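3.2 Shelves seen from below: what the underside does to a cupboard

Most of what I have read about household storage looks at shelves from the front or from above, and I did the same for the first half of this study. Then I started crouching. 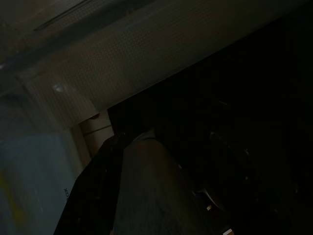
Figure 3. Inside a storage space, looking up along a dotted panel, with a light-blue box or package on the left and a cream panel beside it.

So does it matter what the underside of a shelf is like, when all the things go on top? It matters a good deal for any shelf above waist height, where the underside of one shelf is the ceiling of the next. It decides how tall a box you can slide in, how much light gets to the back, and whether your knuckles come out in one piece.

I should say how I came to care about this. The household part of the project covered three homes, which I'll call Genda, Multau and Valtonen after the labels I wrote on my notebooks (they mean nothing, I just needed words I wouldn't muddle up). In each one I asked people to put away an ordinary week's shopping and then fetch some of it back out again. I had a form for it, with a column for reach, a column for bending and a column for "other". By the second home the "other" column was running over onto the back of the page, and nearly all of it was people grumbling about the space above the boxes.

The grumbles came in a few kinds. The most common was height. A packet that fits on the shelf perfectly well when it is standing still won't always go in, as you have to tip it to get it past the front edge, and tipping makes it taller. People in Valtonen had got round this by laying things on their sides, and then they couldn't read the labels! One cupboard there had a whole row of boxes with the print running up and down, and the person I was with put her head on her shoulder every time she looked for the rice. She had stopped noticing she did it.

The other big one was light, and I had badly underrated it. A pale underside bounces a bit of daylight back down onto whatever is beneath, and a dark one swallows it. In Genda two cupboards of the same make hung side by side, one with its original shelves and one with darker replacements, and people spent noticeably longer peering into the second. I wouldn't build a theory on two cupboards. All the same, when I lined the dark shelves with white paper from below, held up with ordinary sticky tape, the peering mostly stopped, and the family asked me to leave the paper where it was.

Texture is harder to be sure about. I had expected surfaces with a pattern of dots to be a nuisance to clean, and in Multau I was told exactly that, with some feeling, about a shelf over the hob. Elsewhere people rather liked them. A dotted surface hides finger marks, and the marks underneath a shelf are nearly always from fingers, left by people feeling their way to the back. Smooth undersides showed every one of them. My own view, for what it's worth, is that texture is fine anywhere away from steam and fat.

Then there are seams. I asked everybody to show me the part of the cupboard they would be embarrassed for a visitor to see, and in all three homes somebody pointed to a join. Crumbs and flour get into the line where one panel meets the next and stay there, well below eye level if you're standing up. A wipe along the shelf misses it completely. The only person who cleaned hers regularly used an old toothbrush, and she had started doing it after finding moths in the oats.

For the second round, in March, I changed the form. I dropped the column for bending (it told me very little) and put in one for clear height, measured with a soft tape from the top of the shelf to the lowest point of whatever was above, fittings included. That last bit is important, as a screw head or a light can cost you more room than you would think. I also began to record how far the tallest item had to be tipped, just as "not at all", "a bit" or "a lot". I tried measuring the angle properly for a while with a borrowed Telance gauge, but people stopped and waited for me to finish, and then they weren't putting their shopping away in the usual manner any more.

The results for clear height are taken up again in Section 3.3, together with the question of adjustable shelves and why the pegs so rarely get moved.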